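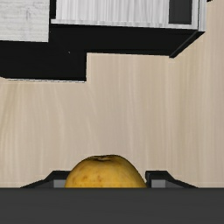
SIDVILLE FRUIT SWAP RETURNS, WITH FEWER RULES ABOUT ZUCCHINI

SIDVILLE, March 2018 - The Sidville Fruit Swap will be back at the Chae Street hall this September, bigger than last year and, organizers hope, quieter. Neighbors traded 2,358 pounds of backyard fruit in the last round. They also traded 422 pounds of zucchini, a matter still under discussion.

"We love zucchini," said swap director Binta Amadi. "We love it in other people's kitchens."
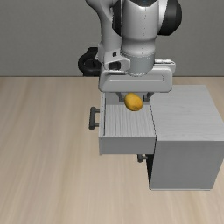
What's new

Tables open at 8 a.m. Each household may bring up to 61 pounds of produce, weighed at the door by Vaughn Crenshaw, who has heard your joke about the scale. Growers from Cosville are welcome again after last year's plum incident.
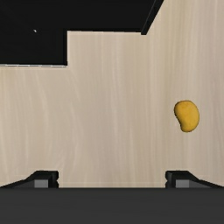 Jam judging moves indoors, away from the wasps. Nazanin Kazemi will chair the panel and asks that entries be labeled with what is in them, even if the maker has lost track. 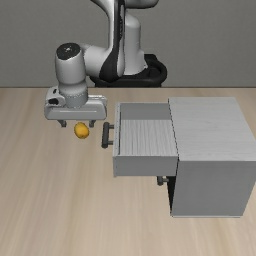
How to sign up

Forms are at the Sidville library front desk. Entry is free. Bring your own bags, and please take them home full of something.

Press contact: Dong-hyun Um, Sidville Fruit Swap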